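Nanon Towel Folding Set: README

Welcome, and thank you for taking an interest in our towels! Nanon is a small collection of towel folding episodes put together by the household textiles group at Prirkside, and it grew out of a plain wish to have ordinary laundry treated with a bit of patience. There are 343 episodes in this release, recorded in February, each with 2 views.

The fold itself is the one most of us learned at home: corner to corner, smooth, turn, and once more, until you have a neat packet that will sit on a shelf. We count a fold as finished when the edges meet within 10 mm.
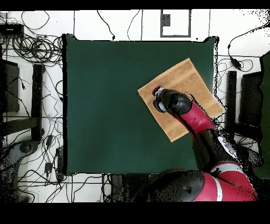 View A. Tan square on the green mat, set at an angle.

Surfaces and color. The backdrop is dark green, and we are fond of it, as tan stands out nicely and the shadows stay readable. Please bear in mind that small creases in the green can look like fabric edges if you are thresholding by color (we learned this the slow way, over the better part of an afternoon).

Starting states. Some episodes begin with the item flat and some with it in a heap. The heaps are harder, and much more like what comes out of a real basket. Terry in particular likes to hold a hump wherever it was last picked up, and its loops hide the corners. The smoother woven border is your best friend when you are hunting for an edge.
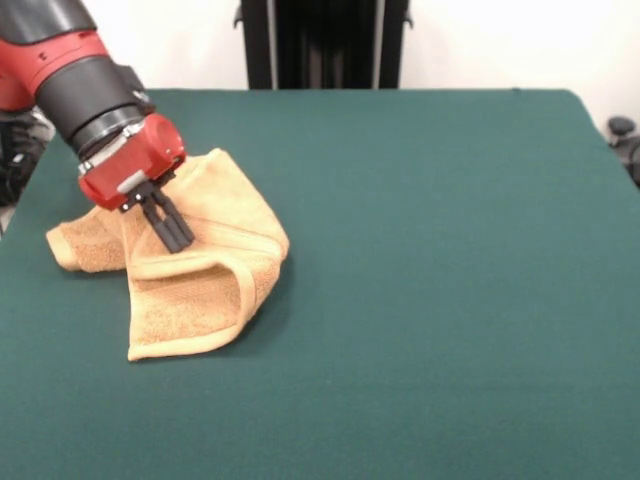
View B. Tan terry towel, bunched, with the border curling around the front fold.

Labels. Every episode has a start state (flat or heap), an end state (folded, partial or abandoned) and a free text note. The notes were typed by several of us, so spelling wanders.

Known gaps. No fitted sheets, no patterned cloth. The Skavberg add-on, with napkins, is kept separately.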